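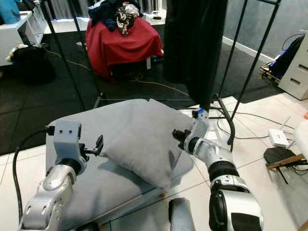
Pillow on the gray bench, clothes rack behind.

Hollton House, Dressing Room Group
Minutes of the meeting held on August 31, 2024
Minutes taken by: Ngọc Lại

1. The minutes of the March meeting were read and accepted with one correction: the storage place is Tirkcombe, and the name was spelled wrong.

2. Bench and pillow. It was agreed that the gray bench stays near the rack. The pillow cover will be washed once a month.

3. Clothes. Coats shall be kept on the rack and folded items on the chest of drawers. The clothes for Tirkcombe must be sorted before the next meeting. The group approved 37 dollars for garment bags from Trullden.

4. Hangers. A question was raised.

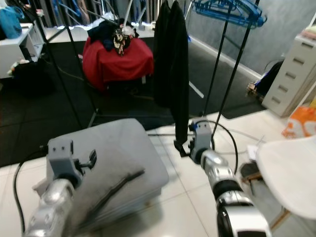 Where should spare hangers be kept?
They should stay together at one end of the rack.

5. The meeting was closed after the hangers were discussed.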